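Home Diary Robot club Older posts

July, just before midnight

I should be asleep but I'm too wound up! We finally got going on the Losura entry tonight, and I had the grippers for most of it. You hold one in each hand and do the job yourself, and later the arm is supposed to learn it from what you did. Szu-yu Ho wants 280 runs before we go to Gresberg. We have 14. I don't even mind – I could have stayed another two hours.

The soft white stuff is my favorite to pick up. It squashes down to almost nothing in the jaws, so you have to go by feel, and my feel is getting better, I swear. My thumbs are sore from squeezing too hard early on.
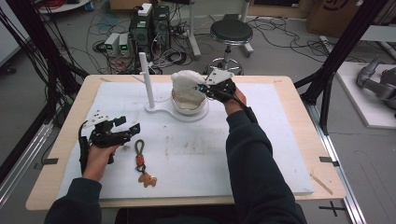 Waqas Rind thinks we should add the teddy bear keychain to the task list. I'm all for it, because the braided loop looks so easy to grab and the little bear swings every which way when you lift it. Szu-yu says one thing at a time (fair). We named our entry Bekeo, after a vote that took longer than it should have.

Things to do: charge everything, wipe the board, ask Mac Giolla about the van, write down how wide I open the jaws before each reach. I keep forgetting that last one.

Back in at 2 tomorrow. I can't wait!

Comments

pell_13: Bekeo!! I voted for that one. Save me a turn on the left gripper.

Waqas: The bear is going on the list. I will wear her down.

Dory M: How long does one run take you now?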